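三月,下午四点

今天继续做蘑菇干燥的试验。我先写昨天留下的问题,然后写今天的数据。中文不是我的母语,如果哪里写得不清楚,请在旁边用铅笔改,不要擦掉原来的字。

昨天 Dewanti Pangaribuan 提醒我,切片厚度不一样,所以第二组和第一组不能直接比较。她说得对。我重新看了记录,第一组是我切的,第二组是 Gobnait Hayes 切的,她的手比较轻,切得薄。今天两组都由我一个人切,刀也是同一把,切之前磨过。

样品:白色的双孢蘑菇,从 Yakubu 买的。去掉柄的下端,用干布擦,没有水洗。水洗过的蘑菇表面会多带水,称重的时候很麻烦,上个月我们已经吃过这个亏。
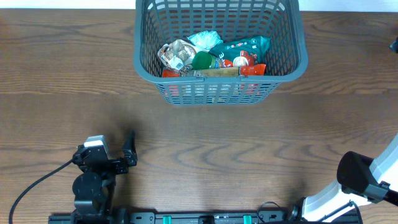

切好以后马上称重。初重 218 克,分在三个盘子里,每盘铺一层,片和片之间不重叠。烘箱是 Ullow 那台旧的,预热 30 分钟以后放进去。温度设在五十五度,但是门上的温度计比里面的探头低两度,我以探头为准。

第一个小时,重量下降很快。第二个小时开始变慢。这个和书上的曲线差不多:先是表面的水走掉,后来里面的水要慢慢移到外面。中间那一盘总是比上下两盘慢,我怀疑是风不均匀。下次每三十分钟换一次盘子的位置,看差别会不会变小。

颜色:边缘先变黄,中心还是白的。Abdul-Rahman Addo 问要不要先用柠檬酸泡一下。我觉得可以试,但是要单独做一组,不能和今天的混在一起。泡过的片会吸水,初重要在沥干以后再称,而且沥干的时间要固定,不然没有意义。

关于保存。干好的片放凉以后要很快装袋。上次我去接电话,盘子在外面放了太久,回来摸的时候已经软了。房间里的湿度比我想的高。现在我们手上有两种袋子,一种是 Kerkitz 的铝箔袋,一种是普通的透明袋。Ruan Mofokeng 认为透明袋加干燥剂也够用,我不太同意,可是我没有数据,所以两种都装,四个星期以后再称。

顺便写一下速溶饮料粉的事情。Dagný Arnardóttir 想知道,市场上的小包装粉末为什么放很久也不结块。我的理解是,粉末本身的水分很低,包装又挡住了外面的湿气。打开以后就不一样了,特别是有糖和奶粉的那种,糖吸了水,表面变黏,颗粒就粘在一起。这个对我们有用,因为我们以后也想把蘑菇干磨成粉。 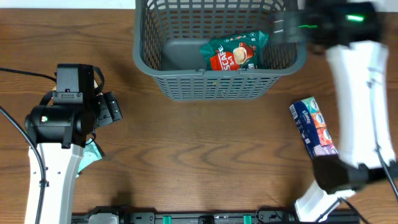
*篮子里的三合一咖啡,袋上可以看到“3in1”。*

磨粉的试验还没有正式开始,只用小磨磨了一点以前的干片。磨的时间长了,磨的外壳发热,粉的味道也变重,有一点像酱油。我建议磨十秒,停二十秒,这样反复。筛网先用粗的,留在上面的再磨一次,磨第三次就不要了,放到煮汤的罐子里。

粉的价格我也算了一下。Pletmont 给的报价是最少订 2000 个小袋,对我们来说太多。如果和 Ullow 的人一起订,也许可以分开付钱。这件事我不太会谈,请 Gobnait 去问。

还有一个小问题是嚼的感觉。我们一直想做一种可以直接吃的脆片,不只是煮汤用的干片。今天的片在冷了以后,薄的地方很脆,厚的地方还是像皮。
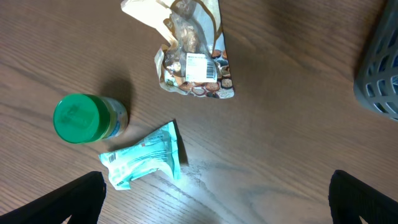 所以脆片可能需要两段温度,先低后高,最后半个小时升到六十五度。也可能切得再薄一些就够了。两个条件我想分开试,一次只改一个。盐在干燥以前撒还是以后撒,也没有决定。以前撒的话,盐会把水拉出来,盘子底下会湿,片也容易粘住。

还有人问过吃的时候怎么打分。上次有 30 多张打分表收回来,可是一半没有写样品编号,不能用。我重新画了一张表,编号写在最上面,发表之前先填好。分数只用一到五,不要半分。

今天最后一次称重在七点十分,三盘加起来还在下降,但是很少。我再烘一个小时,然后关掉烘箱,门不开,让它自己冷下来。明天早上第一个来的人请先称重,再开袋子,数字写在下一页的左边。

待办:
- 买新的干燥剂,旧的已经变色
- 探头的线有点松,用胶带先固定
- 柠檬酸那一组,Abdul-Rahman 写方案,我准备样品
- 借的筛网要还给 Dewanti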